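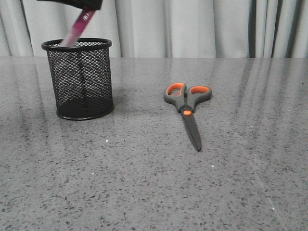 Marker at the rim of the mesh cup, scissors on the tabletop.

Keep the Check Dull

Most tabletop cells I get asked about have a maintenance log full of software entries and almost nothing on the gripper. I think that is backward. On the Rostine cell we run a desk-tidying task as the acceptance check after any service: one marker, one pair of scissors, one mesh pen cup. It needs no fixture and it finds worn finger pads faster than the Durrani diagnostic suite does.

The marker shows pad wear. A worn pad lets the barrel rotate in the grip, and the tip meets the rim before it clears the opening. The scissors show wrist offset. Handles are wide, blades are narrow, and a 2 mm error that a marker forgives will hang the blades on the rim.

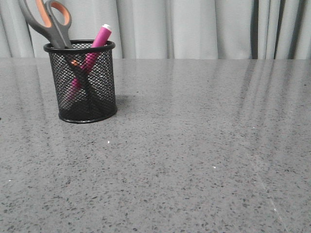
Both items in the cup, scissors blades-down, marker leaning the other way.

I do not grade how the items lean. Crossed is fine. Some integrators want them parallel and spend days on the release pose to get it. Those days would be better spent on the pad screws, which on our unit back out well before the interval printed in the Lirkari manual. We retorque at every pad change and write the cycle count next to it. The last entry was 2053.

The other argument I hear is that a shiny speckled surface makes a poor test bed, and that a matte mat should go down first. I disagree. If the cell will work on stone, service it on stone. We tried a Grirodik mat in June, and the height offset we set on it had to be redone once it came off.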